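We got down to the Ondrejka open day at Trinthorpe in October, and what a friendly lot they are! Coffee first, then straight into the chain hall, where Aoife Ó Flaithearta let us handle the new roller chain (heavier than I'd expected).
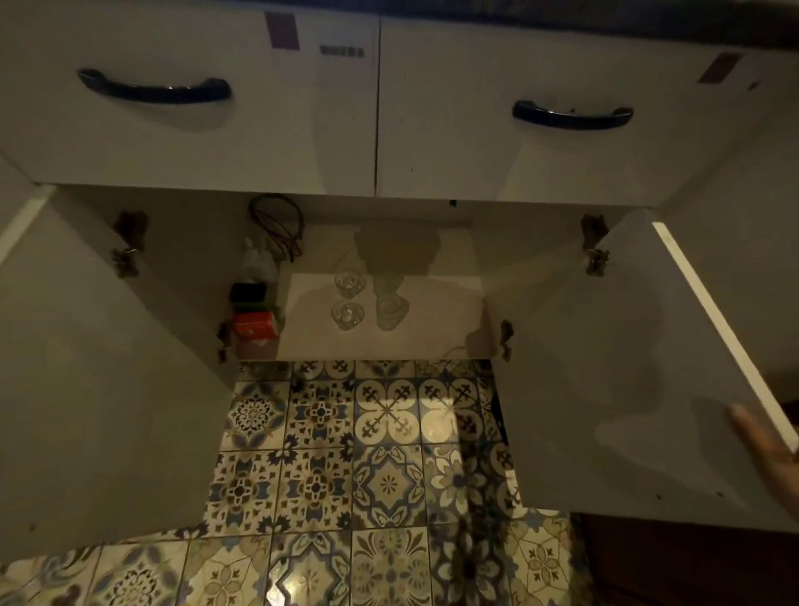
## The gearbox line

They build 75 units a day now, mostly worm drives for the Skundport conveyors, and every one is run up on a test bench before packing.
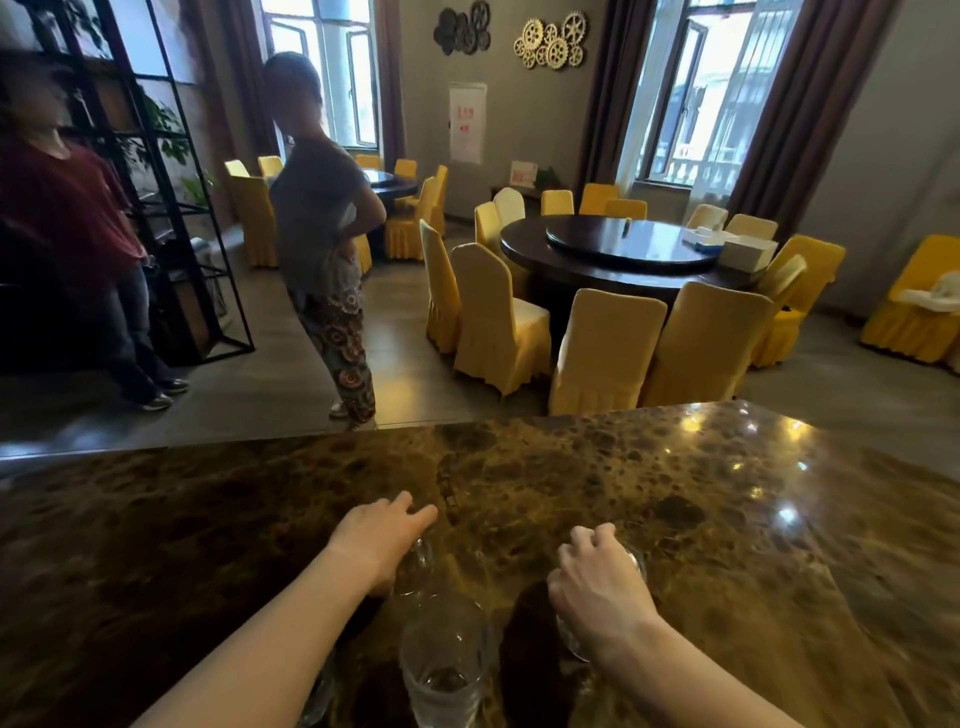
The bench run takes 8 minutes, and I could happily have stood there all afternoon listening to the bearings settle in.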